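Peaches, Toast and a Teal Basket: Designing a Small Breakfast Corner
Final project report, Household Objects and Everyday Spaces module

Why a breakfast corner?

Our year was asked to pick one small domestic job and look at it properly for a whole term. I chose putting fruit into a basket. Several people on my course laughed, and I did wonder for a week or so whether there was enough in it. There was far more than enough! A basket of fruit has to be filled, moved, picked over and filled again, and all of that happens on a worktop which already has a toaster and a couple of jars claiming their own patch.

The brief from the Tavent workshop gave each of us a bench space and a budget of 200 for props. I spent mine slowly, mostly on things I could imagine seeing in a real kitchen in March, when everybody wants colour back in the room.

Choosing the objects

The toaster came first. It is mint green with a retro shape, and I built the rest of the palette round it. I wanted a basket that sat close to it in colour without matching, and teal turned out to be a lovely partner. The basket is plastic with vented sides, so you can see something of what is in it before you look over the top.

For fruit I settled on peaches. I had tried apples in an earlier layout and they looked tidy and a bit dull. Peaches vary so much more – pale pink, deep pink, yellowish orange, nearly red – and a few with a leaf still on make the whole heap look freshly picked. They also force you to think about handling, as a round thing with a leaf on it doesn't present the same side every time.

The floor of the corner is a dark grey marble pattern. I compared it with a pale wood effect from the Kovstead sample book and there was no contest. Pink and orange jump out against the grey. 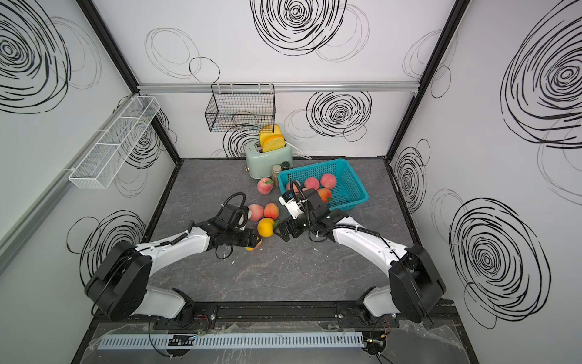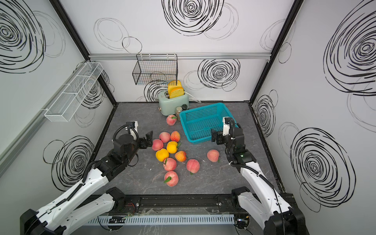 Peaches on the marbled surface, with the teal basket and the scribbled spirals on the white walls.

Report and layout by a second-year student, Household Objects and Everyday Spaces
Role in project: object selection, layout and write-up

What I learnt about layout

My first plan had the basket far out to one side, a long way from the fruit. It looked balanced on paper, but every peach had to travel right across the worktop. Moving the basket in towards the middle, near the toaster, changed the feel of the job completely. The peaches could spread out at the front and to the left, and the toaster stayed at the back where it belongs.

The jars were harder. There are two, one of brown glass with a metal lid and a darker one with a black lid, and I was determined to keep them between the toaster and the basket. It is a tight squeeze. I kept it because real worktops have exactly that sort of gap, and somebody always puts a jar in it.

I also hung storage on the walls: a black wire mesh basket on a rail at the back and a white wire one on the left. They lift the eye off the worktop and would be the obvious home for napkins or tea towels in a later version. The spirals were the most enjoyable part of the whole term. I practised them on scrap paper until my wrist ached, and I love how loose they look beside the hard lines of the rail.

Notes on filling the basket

I kept a log of my own fruit-moving practice at home, using the same kind of basket. By the end it came to 1,104 peaches picked up and put in, which is a ridiculous number and I'm very proud of it. Three points from the log:

Peaches placed first tend to decide where all the others go, so start in a corner.
Leaves snag on vented sides. Turn the leaf inwards.
A scattered group is easier to pick from than a tight pile – fingers need room on both sides.

What I would change

I would try a second basket in another colour and sort by shade, with the yellow-orange fruit going one way and the pink the other. I would also like to compare the plastic basket with the shallow Biltine tray that a classmate used for bread, as a lower side should make the last few peaches much easier to place. The Żak jars on my original list were too tall for the gap, but they might work on a wider bench.

The written part of this report was limited to 3,000 words and the full version, with the practice log, runs to 2,131. Copies are in the folder by the workshop door.

Contact the module office | © Tavent student projects | Back to top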